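Warnard Clear Storage Box, Low Rectangular

Sold singly or in sets of 2
Shop notes and buying advice

Warnard would like you to believe this box will change your kitchen. It's a plastic box. We stock it because people kept asking for a see-through one that stays reasonably square, and after a few months of using it in our own packing room we think it's decent at that job and oversold for most of the others.

The maker's leaflet calls the plastic "glass clear." The sides are clear enough to tell rice from lentils across a room. The base is gray and only lets a little light through, so if you plan to stack these above eye level and read the contents from underneath, forget it. Some buyers prefer the gray because crumbs don't show. I'd call that a mixed blessing in something meant for food.
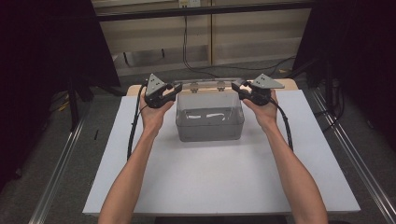 Sizwe Zulu

I tried the box on a white board on top of the wooden table, and I'd suggest you do the same when yours arrives. A flat white surface shows up scuffs in clear plastic that a dark counter will hide. Check the upper corners first. If you find a crack or a cloudy patch, send it back before you fill it.

About the rim. The leaflet says the box can be "opened and carried with ease by anyone," and I don't buy it. Empty, yes. Loaded with flour or screws, it wants a hand at each end and some attention. Keep your hands under the base when it's full. I've seen the Mesanura version lifted by its rim alone and the walls bowed in a way I didn't enjoy watching, and I see no reason to trust this one further.

Warnard also claims the box is "airtight for life." We haven't tested that and neither, as far as I can tell, has anybody who'd put a number on it. Treat it as a box that keeps dust off. Brown sugar belongs in a jar.

Details

Shape: rectangular
Walls: clear plastic
Base: gray, partly see-through
Length: 40 cm
Load: up to 20 lb, says the maker (I'd stay well under)
Care: hand wash, soft cloth, no scouring pads
Stock code: 145

How it compares

The Khumalo box costs less and scratches sooner. For craft supplies or spare cables I'd buy the Khumalo and keep the difference. The Trestitz is stiffer and has a better base, but the walls have a yellowish tint and the price is hard to defend. The Warnard sits between them, and it's the one we reorder most.

Returns

Unused boxes can come back with the sticker on. We don't refund for fine scratches after use, and there will be fine scratches. Replacement lids were promised by the maker for February. They hadn't reached us when this page was last changed, so please don't order on the strength of them.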